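Speaker notes – "The grip that let go"
Talk for the Viltik integrators' meetup, July. 20 minutes plus questions.

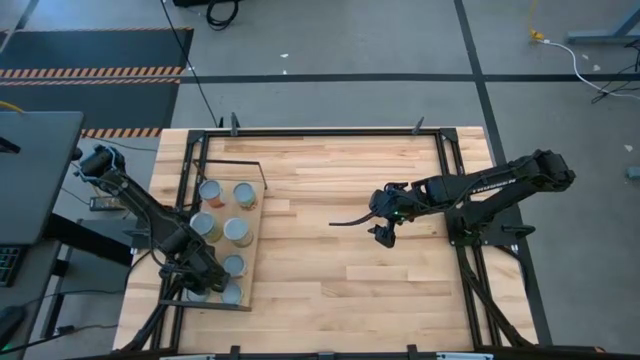
Slide 1. The two-arm can cell, tray on the left side of the table.

Leave slide 1 up while people sit down. Say who we are: the test cell group at Rulton. We run two arms over one table, moving cans in and out of a wooden tray. The job is simple, so the faults are easy to study.

Slide 2 – What happened
Left arm had a can closed in the gripper and was on its way to the middle of the table. The gripper opened partway through the move. The can fell, rolled off the near edge and landed on the concrete. The operator was at the desk, outside reach. No injury. The can was dented and the lid held.
Say this early so people stop waiting for it.

Slide 3 – What we thought first
Worn finger pads. We changed them the same afternoon and went back to work. It dropped another can 84 cycles later. Pause here. We had closed the ticket by then, and that was a mistake. We had no evidence for the pads except that they looked old.

Slide 4 – The log
Show the plot of gripper position against time. Point to the flat part, then the step. The gripper gets no open command. It loses its connection for a moment, comes back, and runs its startup routine. The startup routine opens the fingers all the way. It did what it was set up to do.
If asked: the arm itself did not lose power and did not stop. The controller saw a late reply from the gripper, wrote a warning and carried on. Over 600 of those warnings were in the log and we had been filtering them out of the daily report.

Slide 5 – The cable
The gripper cable was tied too tight at the elbow. With the arm reaching far down the tray, the connector took the pull. Pass the Bilberg connector around the room now. Ask for it back, we only have the one.
It only failed on the far tray positions. That is why the short test program never caught it.

Slide 6 – Why it is a safety matter
A can on the floor is cheap. The same fault with something heavy or sharp is different. Also, people reach in when something drops. On the second drop the operator started toward the table with both arms still live, then stopped and hit the button. We wrote that up as a near miss and it should be treated as one.

Slide 7 – What we changed
Longer loop at the elbow, and a clamp on the connector body.
Startup routine now holds the last position and waits for a person to confirm.
A late reply from either gripper stops both arms.
Warnings go in the daily report again, unfiltered.
Nothing gets picked up off the floor until the arms are disabled.

Slide 8 – Results so far
48 hours of running on the far positions with no drop. Do not call it fixed. Bailly cable is on order for the right arm, which has the same routing and has not failed yet.

Skip slide 9 if short on time. It is the wiring diagram and it is hard to read from the back.

Questions. Likely one: why not use a gripper that stays closed without power? We looked at it – then you have the opposite problem, a hand caught and no quick way to open it. Have the release procedure ready on slide 10.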